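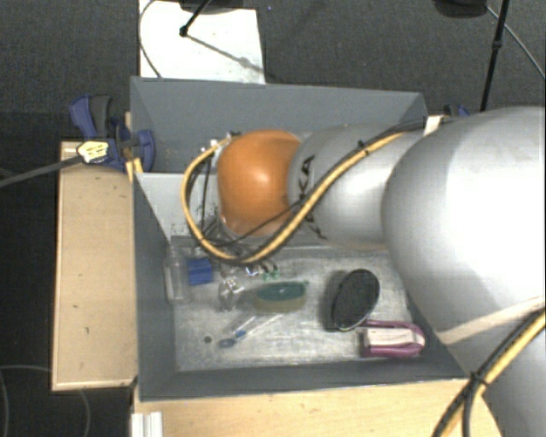

La **méthode de Mészáros** est une procédure d'apprentissage autosupervisé pour la saisie d'objets en vrac par un bras robotisé. Elle a été proposée par Barnabás Gulyás et Jarrah Mudgway au laboratoire Nernance, et décrite dans un rapport daté du 28/03/2023.

## Principe

Le robot travaille au-dessus d'un bac gris à parois planes, dans lequel sont posés des objets de formes et de matières différentes. Pour chaque essai, un réseau de neurones estime la probabilité de réussite de plusieurs prises candidates. Le résultat - prise réussie ou manquée - est enregistré comme étiquette, sans annotation humaine.

Les objets transparents, par exemple une bouteille, restent les plus difficiles, car la mesure de profondeur y est peu fiable.

## Résultats

Après 2 000 essais, le taux de réussite est passé de 44 % à 78 %. Avec le jeu d'objets Ramar, qui n'avait pas servi à l'apprentissage, il était de 60 %.

## Voir aussi

- Saisie en vrac
- Banc d'essai Wenton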